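Fluvham Home Forum > Laundry and Wardrobes > Elasticated shorts on wire hangers?

Posted by bellamy_lane, April 4, 2005

Hello all, a long question from me I'm afraid. I've been through the summer box that went up in the loft last December and I'd like to hang the white shorts, having lost patience with the drawer. All I've got is thin wire hangers from the cleaner's in Kellmont. Do you put the hanger inside the waistband, or fold the shorts over the bar?

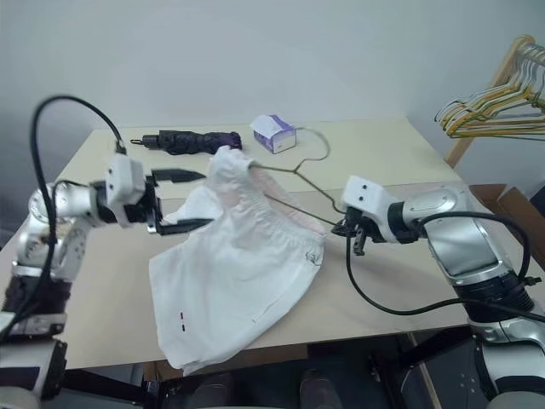 Reading time for this post: 1 minute

I've been tucking one end of the hanger into the waistband first and then easing the other side over, with everything flat on the table, and it does work after a fashion. My worry is whether the elastic will sulk by August. Would a week folded over the bar leave a crease across the leg? I do hate ironing shorts.

Posted by Tarkovthorpe_Tess (2881 posts)

Inside the waistband every time, my love. I've done mine that way for years and the elastic goes when it wants to go, hanger or no hanger. Do lay them out properly first though, and give the waist a good smooth with your palms.

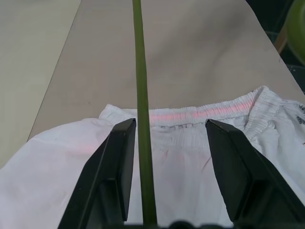

Cheap elastic and good elastic behave quite differently, and I'd look there before blaming the hanger. Give it a gentle pull and see whether it springs back. Where the band is gathered into lots of fine little puckers, as it is on these white ones, I'd want those spread evenly before any wire goes near them, or you end up with all the fullness at one side and a very odd-looking pair of shorts.

Posted by pegs_and_line

I'm going to disagree with Tess, kindly I hope! A wire hanger holding a waistband open all winter is asking for trouble. I had 7 pairs go baggy on me. Fold them in half, roll them up and put them back in the drawer. A packet of 50 padded hangers is lovely but you'd never need that many.

Posted by bellamy_lane

Thank you both. I can see I've started something! While you're here, any thoughts on gathered cuffs? 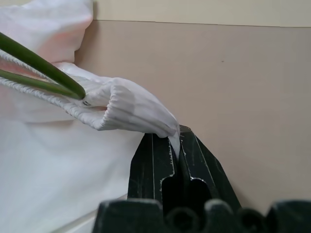
Thin cotton is my weakness and I've far too much of it, all of it white, all of it creased. The trouble comes when I'm straightening things out, as I never know whether to pull on the cuff or leave it be. With a ribbed band like that one, and the fabric all puffed out next to it, a tug seems to flatten one bit and bunch up another.

Posted by Tarkovthorpe_Tess

Leave the ribbing alone and shake the whole thing from the shoulders - a good hard shake, out of the back door if you've room. And Pegs, I still say it was the tumble dryer that did for yours.

Posted by pegs_and_line

I haven't got a tumble dryer, Tess.

186 views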